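**Informe de avance, martes 1 de diciembre**
Taller de Lardale, proyecto Curo

Estimado equipo de Londton:

Os escribo con algo más de calma que la vez pasada, cuando mandé el resumen deprisa y con la mitad de los números sin cerrar (gracias por la paciencia, y también por las preguntas, que nos vinieron muy bien para ordenar las ideas). Desde entonces hemos tenido unas semanas buenas, largas y bastante ruidosas, y me apetece contároslas con detalle.

Lo primero es el inventario. El almacén de Lardale llevaba años acumulando material en cajas sin etiqueta, y ya tenemos registradas 354 piezas, cada una con su ficha, su estado y su sitio en la estantería. De ellas, 56 necesitan alguna reparación pequeña: un conector flojo, una funda gastada, un tornillo que no es el suyo. Las hemos apartado en el banco del fondo y vamos sacándolas por tandas, los jueves por la tarde, que es cuando el taller está más tranquilo.

También hemos terminado de escribir las hojas de revisión para el brazo. Son nueve, una por cada zona, y van desde las juntas hasta la muñeca. Parece mucho papel, ya lo sé, pero la hoja única que usábamos antes acababa llena de flechas y notas al margen, y cada persona la entendía a su manera. Ahora se apunta el estado de la carcasa, de los collares metálicos, de los conectores y de los cables, y queda un hueco amplio para observaciones, que es lo que más se agradece a la hora de rellenar.
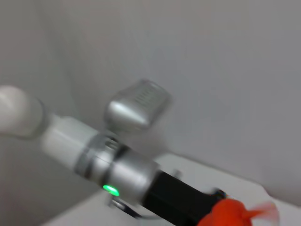 *Zona de la muñeca, con el indicador verde encendido y el conector del cable en la parte inferior.*

La muñeca es la parte que más conversación nos ha dado. Reúne en muy poco espacio varias piezas de metal y el conector con su funda negra, así que hemos dedicado dos hojas enteras a esa zona. En una se anota lo que se ve por fuera, con el color del indicador incluido; en la otra, el ajuste del conector y el recorrido del cable. La limpieza se hace con paño suave y con el equipo parado, y hemos añadido esa indicación en letra grande al principio de las dos hojas.

En cuanto al gasto, vamos dentro de lo previsto. Las etiquetas y los cajones salieron algo más baratos de lo que habíamos calculado, y con la diferencia compramos dos lámparas de mesa que hacían muchísima falta (¡qué cambio, poder leer una referencia sin acercarse a la ventana!). El pedido de repuestos a Tian llegó incompleto: faltaban los manguitos más pequeños. Ya lo hemos reclamado y nos han confirmado el envío, aunque todavía sin fecha. Mientras tanto, las reparaciones que dependen de ellos se quedan en espera y seguimos con las demás.

Las sesiones de formación han ido muy bien. Sumamos 105 horas desde el comienzo del proyecto, contando las mañanas de práctica, y se nota en que las fichas llegan mejor rellenadas y con menos tachones. Nos queda pendiente preparar una guía corta para quien se incorpore más adelante; tenemos un borrador, todavía demasiado largo, y me temo que la culpa es mía.

Para la próxima etapa nos gustaría:

- cerrar las reparaciones pendientes en cuanto lleguen los manguitos;
- pasar las hojas de revisión a limpio, con las correcciones de estas semanas;
- tener la guía lista en febrero, para que podáis leerla antes de la visita.

Solo os pedimos una cosa, y es que nos confirméis si podemos pasar lo que sobre de mobiliario a la partida de repuestos. No es una cantidad grande, pero nos permitiría encargar un segundo juego de conectores sin esperar al próximo pago. Os adjunto el desglose en la hoja de siempre, y cualquier duda la vemos por teléfono cuando os venga bien.

Un abrazo de todo el taller de Lardale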